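Notes for the Zornbridge talk, 30 May 2023
(slides in brackets, keep it under 21 minutes, water before you start)

**Opening**

Thank Réka for the invitation. Say early that I went to the Vomavport open day as a buyer with no money to spend, so they know where I'm coming from.

The invitation promised "robots learning by watching". Ask for a show of hands: who has been to a day like that? Who came home with a written figure for anything?

**What we were shown**

Welcome from Bianka Magyar. Good speaker, fair about the limits, until the questions started. Then the Antal arm, which put cups on a rack. Same cups, same rack, same spot on the table. Angus MacKinnon asked if he could move the rack a hand's width to the left. He was told there would be time after lunch. There wasn't.

[SLIDE] The part I did find worth the train fare was the teaching side. A person holds the gripper and does the job by hand, the markers on it are tracked, and the recordings go into training. Pause here. Let them look. 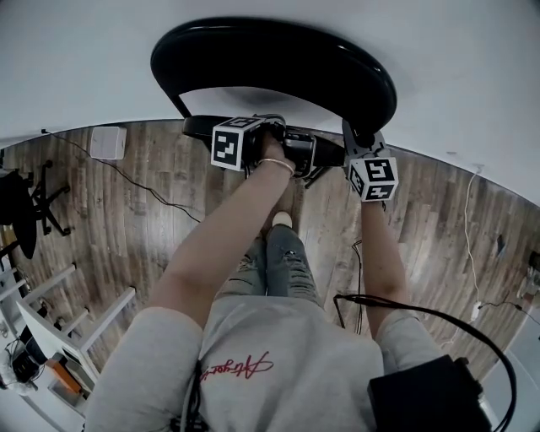

How many recordings does it take to teach one job? Bianka said 200 for a simple one, and Miklós Kiss, who runs the recording, said nearer 2000 if you want it to cope with a different table.

Don't rush past that gap. Both of them were in the room and neither corrected the other. If I were costing this, I'd want to know which one to put in the spreadsheet, and who pays the person doing the recording. (Bimla will heckle about wages. Let her, she's right.)

**Things to press on**

- Success rate: "very high". Over how many tries? No answer on the day, none by email so far.
- The Drikley version is due in September. It was also due last September.
- We saw two jobs. The brochure lists a whole kitchen.

**If asked "so is it all rubbish?"**

No. Hand-held teaching looks cheaper to me than programming every move, and I'd go back. I'd take my own cups.

[SLIDE] Contact details. Leave up during questions. Ask Angus to tell the rack story again if it goes quiet.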